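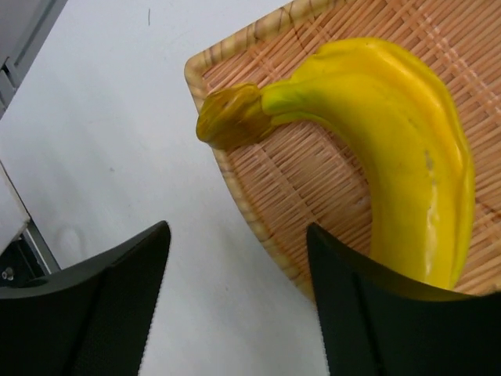 Bananas going brown in a woven basket — what am I doing wrong?

Posted by Mollcombe

I keep my fruit in a shallow woven thing on the worktop and the bananas are spotty within 3 days, usually on the side they lie on. Do I need one of those silly hooks?

Jonatan Dalen
No hook needed! I've used baskets for years. Buy them with a bit of green at the neck, lay them curve up and put a folded tea towel under them. Keep apples well away.

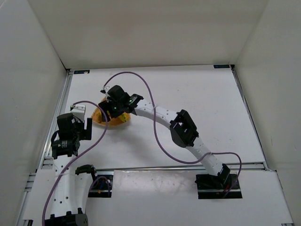 Yellow object and woven basket

Mine sit by themselves now and last much better — September was always my worst month.

Fagerlund
Fridge. Skin goes black, inside's fine.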